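Clendutia Kitchen Pack: your questions

I get a lot of emails about the Kitchen Pack, so I've put my answers in one place. If yours isn't covered, write to me or to Roswitha Gasser, who looks after licences. Rosalie

What do I get for my money?

The pack is a set of simulated kitchens with a white arm ready to go, plus 13 tasks to try it on. There's fridge work, toaster oven work, a bit of weighing and so on. You can swap the food, move things about and change the start position as often as you like!
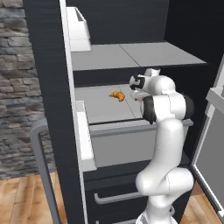 Each task comes with 10 worked runs, so you've got something to compare yours with. I'd watch a couple before you start fiddling with settings (I never do, and I always regret it).

Do I need a real arm?

No, a decent desktop will do. Plenty of people buy the pack months before they buy any hardware, and some never bother with the hardware at all.

Can I bring my own arm model?

Yes, if it's in the Kavitz format. Anything else needs converting first, and the Aoun converter is the one I use myself. It's a bit grumpy about grippers, so check that yours opens and closes before you save.

How many runs can I do?

The home licence gives you 500 a month and the studio one gives you 3000. Failed runs count too, I'm afraid, but resets don't. 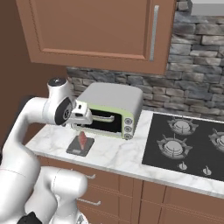
TASKS AND SCENES

Why does my arm keep bumping the toaster oven?

Nine times out of ten it's the approach height. The handle goes right across the upper part of the door, so come in from the front and slow down before you get close. If you've got the kitchen scale out on the worktop as well, leave yourself a bit more room over it.

Can I change the stone wall?

Not yet! The Zokau add-on has plain walls and is due in May. It's free if you already own the pack.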